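Rerance, 4분기 매출 24퍼센트 증가… 연간 기준 첫 흑자 전환

안녕하세요, Rerance에서 재무를 맡고 있는 Hưng Lương입니다. 보도자료라고 하면 보통 딱딱한 문장이 먼저 나오는데, 저희는 작은 회사이고 숫자를 매일 들여다보는 사람이 저라서 이번에도 제가 직접 씁니다. (홍보팀이 말렸지만요!)

먼저 결과부터 말씀드릴게요. 지난 4분기 매출은 509억 원으로, 전년 같은 기간보다 24퍼센트 늘었습니다. 영업이익은 20억 원이고요. 1년 전 이맘때 적자 폭을 설명하느라 진땀을 뺐던 걸 생각하면 저로서는 꽤 감격스러운 분기였습니다.

매출을 끌어올린 건 단연 Haltard입니다. 중소 유통업체용 재고 관리 구독 서비스인데, 작년 5월에 요금제를 단순하게 바꾼 뒤로 해지율이 눈에 띄게 내려갔어요. 처음에는 저도 반신반의했습니다. 요금제를 줄이면 객단가가 떨어진다고 회의 때마다 우겼던 사람이 바로 저거든요. 결과적으로 제가 틀렸고, 틀려서 다행입니다.
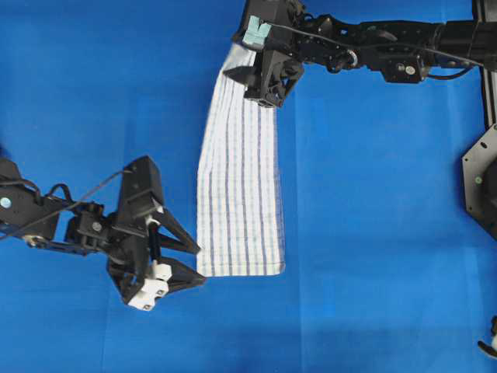 최종 수정: 2025년 1월

반면 광고 사업인 Gape는 아쉬웠습니다. 매출이 2분기 연속 줄었고, 대형 광고주 몇 곳이 연말 예산을 일찍 닫은 영향이 컸습니다. 여기서 비용을 더 쓰면 매출은 방어할 수 있었겠지만, 그렇게 만든 숫자는 다음 분기에 꼭 되돌아오더라고요. 그래서 마케팅 지출을 늘리지 않기로 했고, 올해 상반기까지는 Gape의 매출이 크게 나아지지 않을 것으로 보고 있습니다.

투자자분들이 제일 많이 물어보시는 Dreltarero 인수 건도 말씀드려야겠네요. 결제 정산 소프트웨어를 만드는 회사인데, 인수 대금은 전액 보유 현금으로 지급했고 추가 차입은 없습니다. 이번 4분기 실적에는 Dreltarero의 매출이 전혀 포함되지 않았습니다. 다음 분기부터 연결로 잡히니 전년 대비 성장률을 보실 때 이 부분은 따로 떼어 봐 주세요. 저희도 인수 효과를 뺀 수치를 함께 공개하겠습니다.

배당은 이번에도 없습니다. 이사회에서 꽤 길게 이야기했는데, 흑자로 돌아선 첫해인 만큼 현금을 조금 더 쌓아 두자는 쪽으로 정리됐어요. 자사주 매입도 현재로서는 계획이 없습니다.

부문별 실적표와 현금흐름표는 회사 홈페이지 투자정보 메뉴에 올려 두었습니다. 감사 전 잠정치라서 외부감사 과정에서 일부 수치가 바뀔 수 있어요. 궁금하신 점은 같은 메뉴의 문의 양식으로 보내 주시면 제가 읽고 답장드리겠습니다.

Rerance 재무총괄 Hưng Lương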